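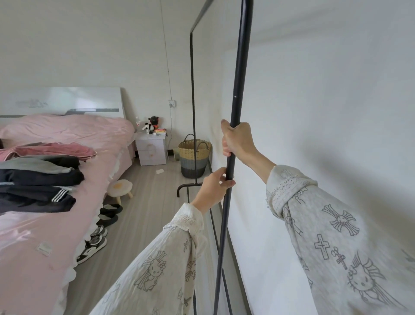
So I finally got my jury summons, and after years of hearing people complain about it I was weirdly excited! They had me report to the county courthouse at some awful hour, and there were already 54 of us in the waiting room, all pretending to read. The night before, I spent way too long picking clothes off a black rack like the one up top, because the letter said "business casual" and I work from home (I own one blazer, it has a mustard stain). I went with a gray sweater. Half the room was in hoodies.

I was juror 541, which sounded important until I met 1044. Her name was Carla and she'd brought a full lunch, with a cloth napkin and everything. We got called up together for a shoplifting case, and the judge asked if any of us had ever worked retail. Up went my hand! Three years at a shoe store, and yes, I had opinions.

The defense lawyer thanked me very politely and I was back in the hallway by 11:30. Carla got picked. She said she'd email me when it was over and she was allowed to talk, so I'm still checking.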